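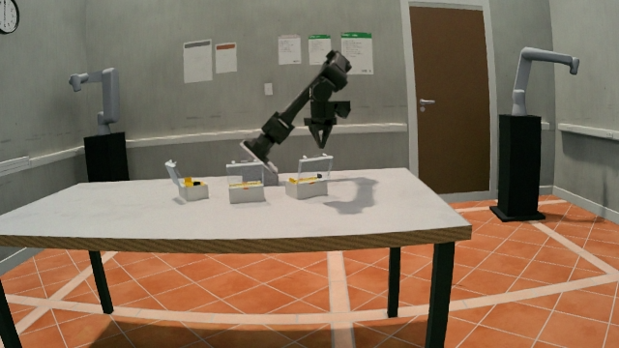

Vekotau bench cell in the sim, front view. Gripper empty over the row of boxes, all lids up.

Vekotau bench cell - setup and upkeep FAQ
Last edited Mar 19, 2024 by Josiane Mallet. Corrections to Josiane or Kwesi, please not in the comments.

Which cell does this page cover?
Only the bench cell with the black arm. The sim version first, because everybody starts there, then whatever carries over to the real bench at Gikach. The two light gray arms on pedestals behind the table load with the room but they are not part of this cell. Leave them parked. No jobs, no tuning, don't include them in your reset script.

What do I need before I open it?
The room file, the bench file and the arm settings, all from the same release folder. Mixing releases is the number one support question. If the arm loads sunk into the table or floating over it you have mixed releases. Delete the local copy and pull again.

Where does the arm mount?
Toward the back edge of the table, on the gray base, behind the boxes. Don't drag it by hand. The base position is a typed value in the arm settings, and every taught point is measured from it. Move the base by mouse, even a little, and all your points are off and you won't see why.

My base plate looks tilted compared to the table. Is that wrong?
No, the small turn is in the settings. Corentin Bodin measured it off the real plate and we kept it. Do not "straighten" it. Someone does this every few months.

How do I set the home pose?
Load the arm, load the home file, run Home at low speed. The gripper should come to rest in the air, fingers down, clear of the lids. If it doesn't:
- check joint zero offsets first
- then the tool length
- then ask Yannick Fleury

Low speed means 5 percent. Not 50. Leave it there until you have done one full pass over the row.
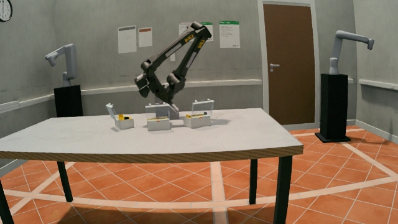
Once home is good, step to the left box, then the middle, then the right, and stop over each one. Watch the elbow as well as the fingers. Most people stare at the gripper and miss the elbow swinging back toward the wall. If the wrist flips on the way to the left box you are on the wrong arm configuration - pick the other one in the arm settings and start again from home.

Why are the boxes at odd angles?
On purpose. Bench users don't put things down square so neither do we. The left one is turned the most. The pick routine reads the pose of each box at reset, so you don't need to teach a new angle. You do need to teach a new approach height if you change the box model.

Can I run with the lids closed?
Not with this routine. There is no lid opening step. Lids up at reset, lids up at the end.

The fingers clip through a lid. What now?
Approach height too low, nearly always. Raise it, save, reset, rerun. If it still clips then the lid collision shape did not load. Turn on the collision overlay and look. No outline around the lid = no shape. Reload the bench file.

The boxes jitter when nothing is touching them.
Physics step too coarse. We run 900 steps per second. At 700 it mostly works but the boxes creep, and after a long batch they are not where the log says. Dont go lower to save time.

How do I check spacing before a batch?
Switch to the steep camera and look down on the table. Front view hides gaps, the lids get in the way. You want space between the fingers and the nearest rack and nothing under the base plate. 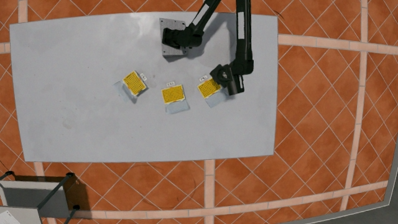 Steep camera. Gripper just above and to the right of the right-hand yellow rack, base plate near the top.

Shadows look blotchy or have branches in them.
Render quality only. Doesn't touch the physics. Turn it up if you need nice stills, otherwise leave it.

How often should I redo the zero check?
In sim: after every new release, and after anybody edits the arm settings. On the real bench: every 2 weeks, plus after any hard stop. Fongchan Rojanasak keeps the bench log, write your name and the offsets in it. Even if nothing changed. Especialy if nothing changed.

Do sim points go straight to the real bench?
The home pose, yes. Pick points no. Reteach those at low speed with a hand on the stop. The real base bolts get checked first - tight, then zero check, then points. In that order.

What about the gripper fingers on the bench?
Wipe after each shift, look for chips at the tips, swap both as a pair. Never one. Spare pairs come through Boyer, order form is on the shared drive. After a swap redo the tool length or you will be chasing the clipping problem above all over again.

Does this work with the Futico controller?
Yes from the November release on. Older ones drop the arm configuration flag and you get the wrist flip. Update first, then write to us.

Who do I ask?
Sim loading, physics, camera views: Kwesi Dogbe. Arm settings, home pose: Yannick. Bench hardware: Fongchan. Attach your settings file and the log, a screenshot alone is no use to us.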